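Floor housekeeping rules for a shared robot hall - how strict should they be?
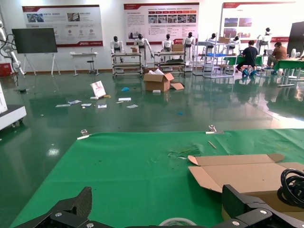 Selvaraj Sarkar
Start with the floor, before anything about the arms. Loose packaging is the one thing on your list that a wheeled base, a walking robot and a person can all come to grief on, and it costs nothing to put right. I have more to say on the bench rules further down the page.

Posted by fornden_ops

To fill in the rest of what I am asking. We run several kinds of robot in one large room: arms on wheeled bases, humanoids parked at workstations along the back, and people working seated at benches in the same space. We have a written risk assessment for each machine. What we lack is one for the room. Parts arrive in cartons, the cartons get opened where people happen to be standing, and the card and paper stay on the floor until someone has a free moment.

I have been asked to write a site rule that can be audited. My draft has 3 items:

Walkways and robot travel areas to be free of packaging before any base is enabled.
Bench mats to carry only what the current task needs.
A walk-round at the start of each shift, signed.

The Proltton site has something much longer, up to 40 lines, and I am told people tick it without reading. Is there a standard that gives actual wording for this, or is it left to the employer? And does the bench mat belong in the same rule as the floor?

Parveen Herath

There is no clause you can copy. ISO 10218 deals with industrial robots and their integration, and ISO 3691-4 is the one to read for driverless industrial trucks, which may or may not cover your bases depending on what they are and how they are used. Both expect you to look at the environment the machine works in. Neither will tell you how many minutes a flattened carton may lie on a mat. In Great Britain the floor itself comes under the Workplace (Health, Safety and Welfare) Regulations 1992, regulation 12, which says that so far as is reasonably practicable floors and traffic routes must be kept free from obstructions and from anything that may cause a person to slip, trip or fall. Check the current text yourself before quoting it in a site document.

On your draft. The first item is good but the trigger is wrong. "Before any base is enabled" means the rule does not apply while a base is already enabled, and in a room with several machines one of them usually is. Write it as a condition of the area: no packaging on the floor inside the marked zone at any time. If something is dropped in the zone, the base in that zone is stopped, the item is picked up by hand, and the base is released by the person who stopped it.

The second item should be a separate rule with a separate owner. Floor debris is a trip and mobility hazard. Bench clutter is mostly a question of the arm catching something, and of poor repeatability. Coiled cables deserve a line to themselves - a finger that closes on a loop of cable can drag whatever is on the other end. Clips holding down a mat should be included in the reach check, being hard, fixed and easily forgotten when a task is re-taught.

One more point. A glossy coated floor throws back the ceiling lights, and some sensors cope badly with that. If any protective function depends on detection near floor level, test it on the real floor under the real lights, with thin flat objects as well as boxes. Sheet card lying flat may sit below the scan plane of a safety scanner altogether.

Selvaraj Sarkar

Agree with most of Parveen's answer. Adding what we did at Hernamier, for what it is worth.

We set up an unpacking area 2 metres outside the robot zone, with a bin for card and another for film. No sealed carton goes past the line. That removed most of the problem without any signature. Carts going in carry parts in trays, and a box is allowed on a cart only if it has been opened and checked.

Walkways are 950 mm clear, painted, measured with carts parked in their bays. That figure is ours and came from the widest cart plus a margin, so do not lift it. Measure your own.

The signed walk-round is weak by itself. We kept it, but a second person repeats it at 14:00 on a route of their choosing and writes down what they find, including nothing. Comparing the two sheets tells you more than either does.

Seated staff need a mention too. Someone on a stool takes longer to get clear than someone standing, so keep travel routes away from the backs of the benches.

thoroddsen_j

just put more bins in. we had a 12 page procedure and one bin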